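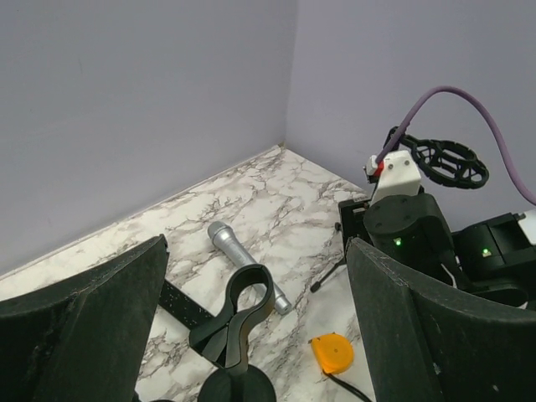

Rupert Thaler, data lead, Stosby rental depot

Wollosia Bench Recordings, README
Version 2, Mar 17, 2023

Stosby rents out audio gear. Handling microphones, clips and stands at the bench used to fill most of a shift. Two arms now share that bench, and this set holds 300 recordings of them at work.

What changed for staff
Bench staff went from sorting gear to checking it. They set out the pieces, start a run and mark each recording pass or fail. No jobs were cut. Two people asked to move to repairs — both did in September. Some of the crew still prefer to do clips by hand, and on busy mornings they do.

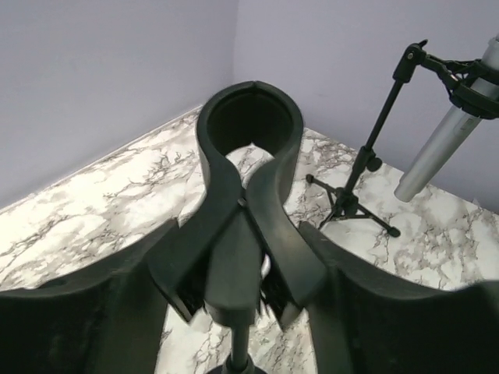
Wrist view: clip between the fingers, microphone in its shock mount at right.

Contents
Wrist video and arm logs, one folder per recording. 20 recordings are held back for testing. Pass and fail marks are in the Temix sheet under the staff member's initials — ask before publishing those.

Known gaps
Night shift is not covered. The Bustamante depot uses a different bench and is not included.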